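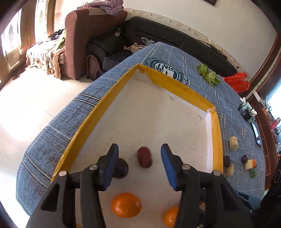 SASTHORPE, November

Does Fruit Really Ripen Faster in a Paper Bag?
By Ornella Pelligrini's Kitchen Questions desk

Somebody in your family has probably told you this one. You have a hard pear or a green banana, and you want to eat it soon. "Put it in a paper bag," they say. "It'll be ready in no time."

Maybe. But how do they know? Did they test it, or did somebody tell them too? A lot of kitchen advice gets passed along for years before anyone checks it. So let's check it.

What ripening is

A fruit is still alive after it is picked. It takes in oxygen and uses up the sugars and acids stored inside it. In some kinds of fruit, big changes keep happening on the counter. Starch turns into sugar, the walls between the cells get weaker, and green coloring breaks down so other colors show through.

Many of these fruits give off a gas called ethylene (say it ETH-uh-leen). You can't see it, and at the tiny amounts in your kitchen you won't smell it. Ethylene works like a signal. It tells the fruit to ripen, and a ripening fruit makes more ethylene, which speeds things up again.

Now the paper bag starts to make sense. A closed bag holds some of the gas near the fruit. Paper also lets a little air and moisture pass through, so the fruit doesn't get as damp as it would in sealed plastic.

So the story has a good reason behind it. A good reason still isn't proof. Plenty of ideas sound right and then fail when you try them.

Which fruits does it work on?

Here is where the family advice gets sloppy. People say "fruit" as if all fruit were the same. It isn't.

Bananas, pears, peaches, avocados and tomatoes (yes, a tomato is a fruit) can ripen after picking. Scientists call them climacteric fruits.

Tangerines, oranges, grapes, cherries and strawberries mostly can't. They may get softer or dry out, but they won't get much sweeter. If a tangerine is sour when you buy it, a bag will give you a sour tangerine in a bag.

And watch out for color. A greenish orange can be perfectly sweet inside, and a bright one can be disappointing. Stores know that we shop with our eyes.

Try it yourself

You will need four green bananas from the same bunch, two paper bags, and one ripe apple.

Put one banana in a bag by itself. Put another in a bag with the apple. Leave the other two out on the counter. Keep all of them in the same room, away from the window and the stove.

Look at them at 4 p.m. every day and write down what you see. Draw the spots if you like. Don't trust your memory, because you already have a guess about which will win, and guesses have a way of changing what people remember.

Why leave two out? If those two ripen at different speeds, you'll know that bananas don't all behave the same, even without a bag. That makes one fast banana a lot less impressive.

A class at Csonka School ran a bigger version with 16 bananas. Most of the bagged ones turned yellow first, but 2 of them were slower than the ones on the counter. The class argued about that for a whole lunch period. Were those bananas greener to begin with? Was one bag torn? They hadn't written it down, so they couldn't say.

What about those "freshness" gadgets?

Some are sold to soak up ethylene and keep fruit from ripening too fast. Before you believe the box, ask what it was tested on, for how long, and who did the testing. "Up to 37 days fresher" could mean one lucky lemon.

Words to know
Ethylene: a gas that many fruits make as they ripen.
Climacteric: able to keep ripening after being picked.
Control: the part of a test you leave alone, so you have something to compare.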